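Two Hands, One Table: Choosing a Gripper at Biltholm

When Arif Khondokar joined the Biltholm workshop, he was asked to compare two sets of fingers for the same pair of arms. The first, from Hokis, has a stiff body and closes very fast. The second comes from the small firm Clastorance and is slower, but its controller lets the user set the closing force in fine steps. He gave himself until April to choose one.

His method is simple. Each gripper makes 300 grasps on ordinary things from a shop, and every grasp is written down as held, slipped or crushed. Metal blocks are not allowed. "A metal block forgives everything," Khondokar says. "I want to see objects that complain."
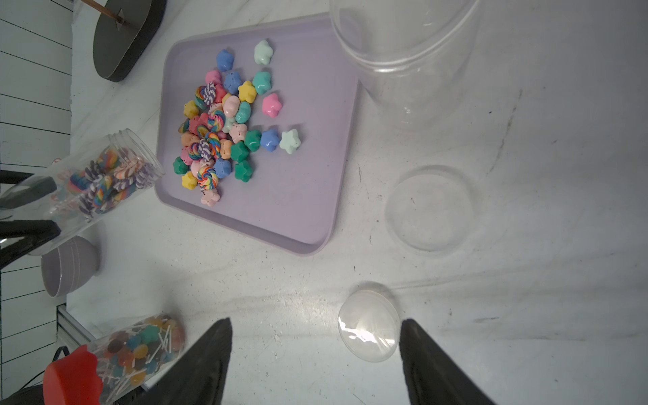 Clear plastic is the hardest material in the whole comparison. The wrist camera is looking for edges, and a transparent wall gives it very few of them, so the arm often stops too early or too late. Sweets were chosen as the filling for this reason -- the rainbow lollipops inside the jar in the black fingers give the camera some color to follow, while the empty cylinder and the dome-shaped lid give it almost nothing. A bright reflection on such a lid can be taken for an edge, and then the depth value jumps.

With the Hokis fingers, 38 grasps ended in a slip, most of them on round walls. The Clastorance set did better there, but it needed more time for each object, and its cable must be guided with care when both arms work close together.

Khondokar has not decided yet. He would like to repeat the lids with the lamps turned lower, and after that with a matte tape on the rim.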